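Home > Kitchen > Working with a hired helper arm
Tips for the first month with the Ceta two-hand kitchen unit

The Ceta is hired out by Trernia on a 30-day trial, and most of the questions we get come from the first week. These notes are from the trial kitchen at Hemside, where the unit plates up for the afternoon tea round.

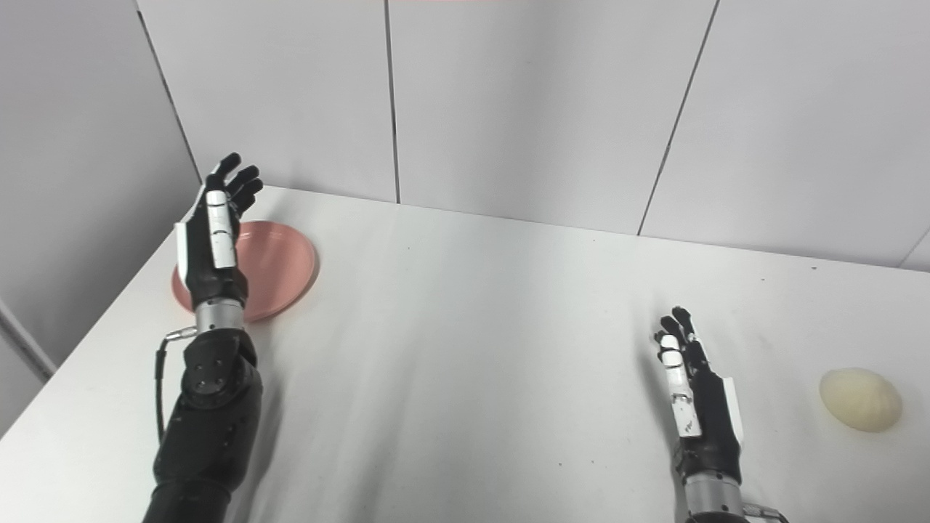
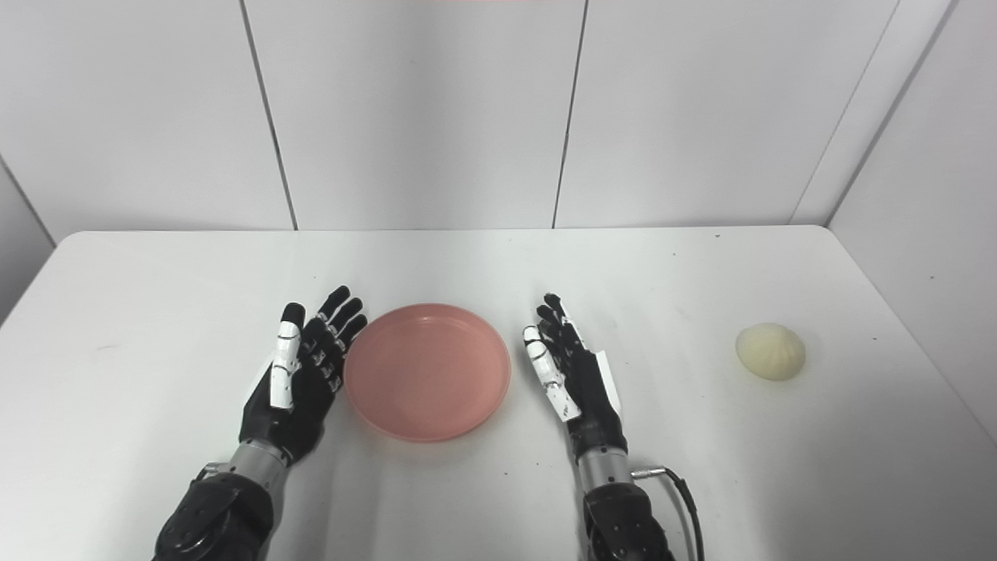

Both hands up over the white table, pink plate to the left of the right hand.

Setting out

Start with one plate and one piece of food. Add more once the unit manages that without help.

Use a plate that stands out from the table. White china on a white top gave us the most failed starts. A shallow plate with a low rim is easier than a bowl.

Leave a clear gap between the food and the plate. A hand's width is enough. If they touch, the fingers tend to push both.

Food

Buns, rolls and boiled eggs are good to begin with. Let steamed buns cool for 4 minutes first, as a very soft one will keep a dent. Sliced cake is poor – it breaks at the corners. We gave up on anything iced.

Cleaning

Wipe the table before each run and again at the end. Use a damp cloth, no spray near the wrists. Check that the cables hang free and aren't caught on the table edge.

Karabo Tshabalala, who looks after the Medina site, puts thin food-safe gloves over the fingers and changes them at each sitting. We do the same now. Buy a size larger than you think.

Is it worth the money?

The hire is 338 a month after the trial, with a deposit of 2,000. For a home kitchen that is far too much. For a tea room with a steady round it may pay, but only if someone is there to set out and clear away. It is slow, and it doesn't wash up. Support from Trernia was good in the mornings and hard to reach after 4.

We have kept ours on until September. Notes on trays and cups to follow.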